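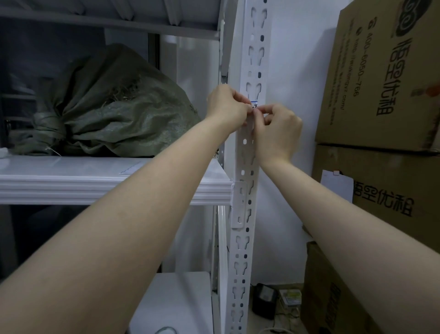 The Jano test is a compatibility quiz for couples, published by the lifestyle magazine Saludo and reprinted on the weekend pages of several newspapers. Partners answer the same questions separately, then compare their scores. The magazine says the result shows how likely a couple is to stay together. No evidence for this has been published.

Origin

The test first appeared in Saludo on 03/06/2021, under a headline promising "the truth about your relationship." It was credited to the magazine's own staff. Later reprints called it "scientific," a word missing from the first version -- and none of them said where it came from.

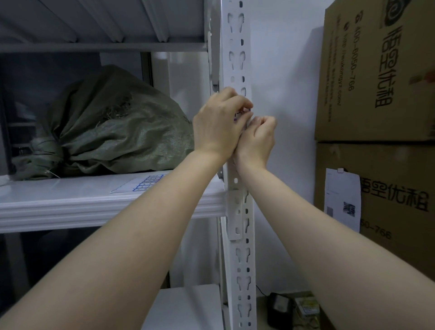

Scoring runs from 0 to 300 for each partner. A small gap between the two scores is read as a good sign, a large gap as a warning. The cutoff points have changed at least once, so a couple warned in one edition could be praised in the next for the same answers.

Claims and criticism

Saludo has often said that 2,000 couples took part in a trial in the town of Brodby. It has not explained how they were found, how long they were followed, or how many dropped out. The Bravlow Review, a media watch newsletter, asked for the data in August and received a copy of the quiz.

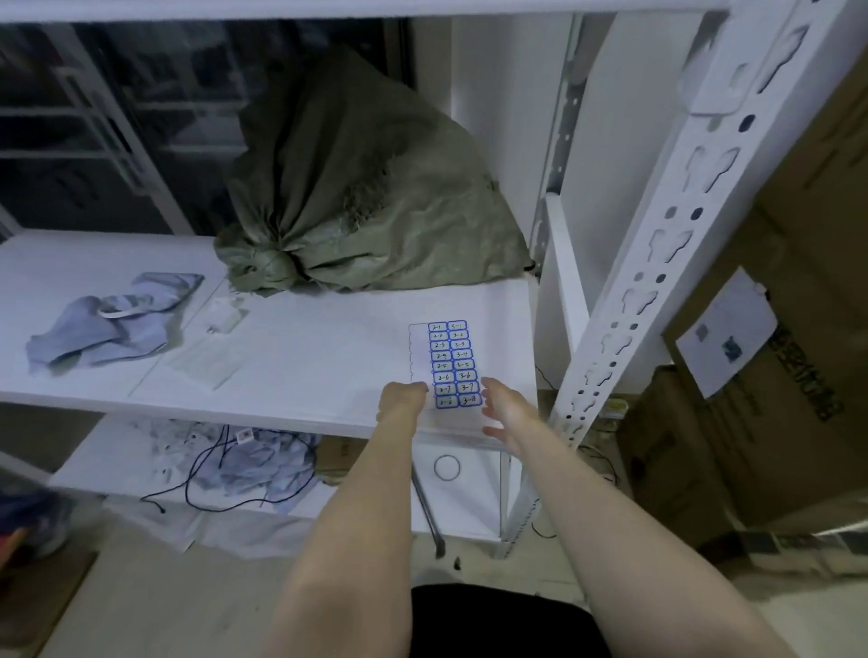
Critics also point to the wording. Of the questions on money, 8 assume that the couple shares a bank account, and those on housework treat one partner as a "helper." Supporters answer that the quiz gets couples talking. That may be so, though any list of questions might do the same.

See also: Advice column; Personality quiz; Horoscope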